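Home
Products
Hand-held grippers
Plemar Pair

Plemar Pair – hand-held gripper set for table-clearing research

We've grown rather fond of this one! The Pair is the set we used for our own Karkel study, where people tidied ordinary kitchens by hand and a policy was trained on what the grippers recorded. We gathered 2,686 runs, of which 1,905 were kept for training. 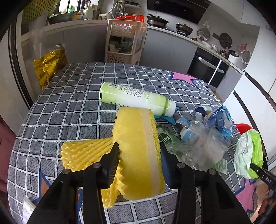

Plemar Pair gripper holding a sponge at the kitchen table.

Soft things were always our worry, as a folded foam net gives way wherever you press it and never sits the same way twice. The ridged pads helped a good deal, and so did asking people to slow down a little – we now suggest that to everyone.
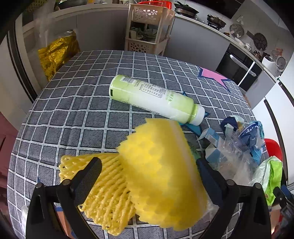 What the study found

Training on cluttered homes gave us steadier grasps on soft packaging than training on a bare bench, and we were delighted (and a bit surprised) by that. Placing things into a full bin is still the weaker half, I'm afraid, and we'd love to hear how you get on with it. 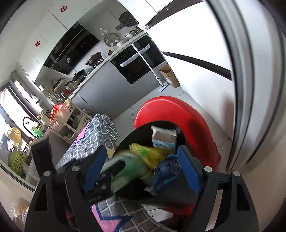

Lulance wrote to ask whether the 9 rejected-run labels come with the set, as they had found those more useful than the good runs. They do, and Sakalauskas stocks spare pads.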